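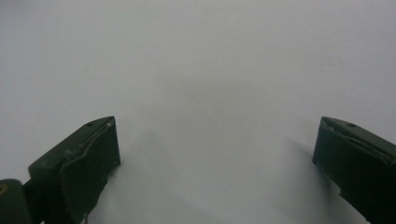

3. Preparing and caring for the work surface

Read this section before you put anything on the Rustad top for the first time. Leg assembly is covered in section 2.

Before first use

1. Check that all the leg bolts are tight. Push lightly on each corner. If the top rocks, go back to section 2 and adjust the feet.

2. Peel off the protective film. Start at a corner and pull it back low and slowly. Do not lift the film with a knife or a scraper.

3. Wipe the whole top with a soft cloth dampened with lukewarm water and a drop of dish soap.

4. Wipe again with clean water, then dry with a second cloth.

5. Leave the top uncovered overnight before you set out lamps, trays or the Orby desk mat.

Note: A faint smell is normal when the film comes off. Open a window. It should fade within a few days.

Color and shading

The Rustad top has a matte finish with no pattern. Pale matte tops pick up the light in the room, so the same top may look bluish in the morning and warmer under a lamp in the evening. Shaded areas can look like stains. Before you clean a gray patch, move the lamp or view the top from the other side. If the patch moves, it is a shadow.

Daily cleaning

1. Clear the area you are going to wipe.

2. Brush off crumbs, grit and eraser dust with a dry cloth.

3. Wipe with a damp cloth in long, straight strokes, and dry.

Caution: Do not use scouring powder, steel wool or melamine sponges. They polish the matte finish and leave shiny spots that cannot be removed.

Stubborn marks

Pencil: use a white eraser, then wipe.

Ballpoint ink: dab with rubbing alcohol on a cotton pad. Do not rub in circles. Rinse right away.

Tape residue: warm soapy water, left on for 2 minutes. Repeat if needed.

Coffee and tea: damp cloth and dish soap, as soon as you can.

Try any cleaner on the underside first.

Heat and load

Use a trivet under anything hotter than 100 degrees Fahrenheit, including mugs left standing for a long time. Do not iron on the top, even through a towel.

Keep the total load under 27 kg, spread evenly. Do not sit or stand on the top.

Caution: Clamp-on lamps and vises can dent the edge. Put a piece of felt or cork under both jaws before you tighten.

Replacement parts

Felt pads, feet and touch-up wax can be ordered from Tarnwood. Give part number 2688 for the complete care kit. The Grevura top has a different finish and needs its own wax.

Section text: Gudrun Nyberg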